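About Us > Our Organization

Our Organization

Tours | Field School | Conservation | Guest Information | Contact

Gokavbridge Wildlife Journeys arranges small-group travel for people who wish to observe wild animals in their natural surroundings. The company was founded by 2 field guides who had spent much of their working lives leading walks for other operators, and who believed that visitors would see more, and disturb less, if groups were smaller and stays were longer. That belief continues to shape every itinerary we offer.

Our head office is located in Gokavbridge, from which the company takes its name. We maintain a permanent field station at Soner, on the edge of the river forest, and a seasonal camp in the Stadach hills. The company remains privately held and is managed by the people who work in it. We employ 26 permanent staff, among them guides, trackers, drivers, cooks and office personnel. Most of our field staff grew up within a short distance of the areas in which they now work.

What We Do

We operate guided stays of between four and twelve nights. Guests travel on foot, by boat and, where the ground requires it, by vehicle. The principal animals of interest at Soner are otters, marsh deer and fishing cats, together with a large number of resident and migratory birds. At Stadach, the season centers on bears, wild sheep and birds of prey. We do not bait animals, play recorded calls or use spotlights, and we do not guarantee sightings of any species. Guests who have a particular animal in mind are encouraged to speak with our office before booking, so that the time of year and the length of stay can be chosen accordingly.

Group size is limited at both locations. On forest walks, a lead guide is always accompanied by a tracker, and the pace is set to suit the slowest walker. Morning walks leave before sunrise. The middle of the day is generally kept free for rest, and a second outing begins in the late afternoon.

The Soner Field Station

The station at Soner was built on former grazing land and opened with a single bunkhouse. It now includes guest rooms, a dining hall, a small library and the classrooms of the Gumede Field School. Water is drawn from our own well, which is 300 feet deep, and the kitchen purchases its rice, vegetables and eggs from neighboring farms whenever the season allows. Housekeeping and laundry are carried out on site by station staff. Towels and bed linen are changed every third day, or sooner upon request.

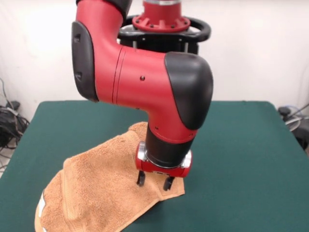 Rooms at the station are simple and comfortable. Each has a private washroom, a ceiling fan and a covered porch facing the trees. Electricity is available throughout the day and is switched off at 10:30 p.m., after which guests are asked to use the lanterns provided. There is no television, and mobile coverage is limited to the area near the front gate. Guests who need to be reached in an emergency may leave the station telephone number with their families.

The Gumede Field School

The Gumede Field School was established to train local residents as licensed nature guides. The course runs from September through the end of the dry season and covers animal tracks and signs, bird identification, first aid, map reading, spoken English and the care of guests. Tuition is free to residents of the villages bordering the forest, and places are awarded after an interview and a day in the field. Graduates are under no obligation to join the company, although many of our present guides began there. Others have gone on to work as park rangers or have opened guesthouses of their own.

The school also receives visiting classes from nearby primary schools. Pupils spend a morning on the river path with a guide and an afternoon in the classroom, where they learn how to keep a nature journal.

Conservation and Community

A fixed share of each booking is paid into the Soner Habitat Fund, which supports tree planting, the repair of livestock fences and the removal of abandoned fishing nets. The fund has so far restored 400 acres of riverbank and wet meadow. Decisions on spending are made jointly with representatives of the bordering villages, and a summary of each year's work is available from our office upon written request.

We recognize that living beside large wild animals can be costly for farming families. Where crops or livestock are lost, our staff assist households in preparing claims – a process that can be slow and difficult for those who live far from a government office.

Our Commitments to Guests

All guides hold current first aid certificates. Vehicles and boats are inspected before each season, and life jackets are worn on every river outing. Dietary needs can be met at both locations if we are informed at the time of booking. Children aged eight and over are welcome at Soner; the Stadach camp, owing to its steep trails, is open to guests aged fourteen and over.

Inquiries about tours, school visits and field school applications may be directed to the Gokavbridge office, which is open from 9:00 a.m. to 5:00 p.m. During the Stadach season, replies from the hill camp may take several days.

Filed under: Company, Wildlife Travel, Responsible Tourism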